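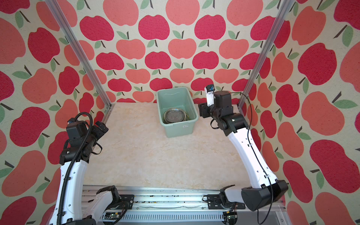 **Figure 1.** Dual-arm workcell with apple-print walls on three sides.

## 4. What people did with the gap days

Now for the part of the study I enjoyed most, which is the gap days. By a gap day I mean any stretch of a trip where the traveller had finished one leg, couldn't sensibly go home, and had to fill the time before the next leg began. If you've ever had a meeting in one city on Monday and a wedding in another on Friday you'll know the feeling (and the laundry problem that comes with it).

As Section 3 explains, I had diaries from 35 travellers, all of whom passed through either Trorkville or Prumham at least once between long legs. Between them they wrote 976 entries. Some of those are a single line about a sandwich. Others run on for pages, and one woman's account of a missed coach is better than most of the novels I took away with me this year! I read the lot twice, marked every entry that mentioned waiting, and ended up with 173 gap days to work with.

### 4.1 Staying put or moving on

My guess before I started was that people would stay where they'd landed. You've got your room, you know where the kettle is, why would you pack again? But the diaries were much more restless than that. Plenty of travellers who reached Trorkville with two or more days in hand took the Lubis ferry across the bay and back, even in foul weather, and several of them wrote quite crossly about having done it. One entry reads, in full, "Went to look at the other side. Other side closed."

Prumham was different. People stayed put there, and I think the station has a lot to do with it. It's right in the middle of town, there's a left-luggage desk, and you can be sitting down with a pot of tea a few minutes after getting off the train. Trorkville's terminal is out past the ring road, so once you've made the effort to get on a bus you may as well keep going. I can't prove that from diaries alone, and I'd love someone to test it properly with ticket data. 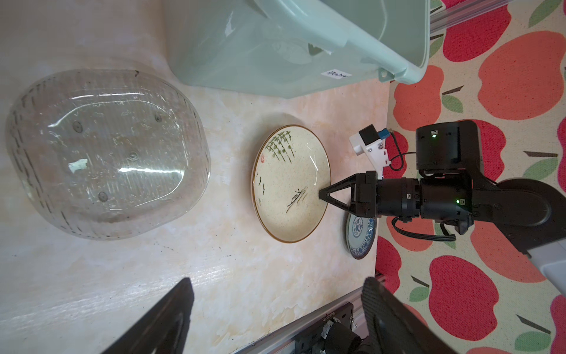

**Figure 2.** Two-finger gripper at a round cream-coloured plate.

### 4.2 How the gaps came about

I'd also assumed that gap days were mostly accidents. Some were, of course: cancelled sailings, a strike, a passport left in a seat pocket. A fair few had been built in on purpose, though, usually by people who'd been caught out on an earlier trip. They talked about "slack" or "a cushion" and were rather proud of it. The Jendo planner, which most of my diarists used at some point, doesn't make this easy. It keeps offering the tightest connection it can find, and to get a slower one you have to book the two legs separately and keep two sets of tickets. I tried this myself in June, for a trip that should have been dull, and managed to book the same leg twice.

Price came into it as well. Travellers compared the cost of an extra night with the cost of an earlier seat, and they didn't always do the sums in the same way. Meals were nearly always left out. So was the bus into town. One man decided his cushion was free because he "would have eaten anyway", and then spent the next three entries complaining about the price of breakfast.

### 4.3 Long entries and short ones

A small puzzle I haven't solved: the gap days that people said they'd liked best got the shortest entries. I'd expected the opposite. The longest entry in the whole set, at a little over 3000 words, covers a wet afternoon in Prumham during which the writer bought a hat, took it back, and bought it again. She gave the day a low mark on the form. Perhaps a happy traveller is out of the door and the diary stays in the bag, or perhaps a boring day simply leaves more time for writing. Both could be going on at once, and with diaries that people fill in whenever they like I've no way of pulling the two apart.

I should say, too, that the marks themselves are a bit wobbly. A few diarists filled in the whole week's forms on the journey home, which I only found out from the entries where they grumbled about having to do it. I've kept those days in the discussion above but left them out of the comparisons in Section 5, where I look at whether travellers with a gap day behind them planned the next trip any differently.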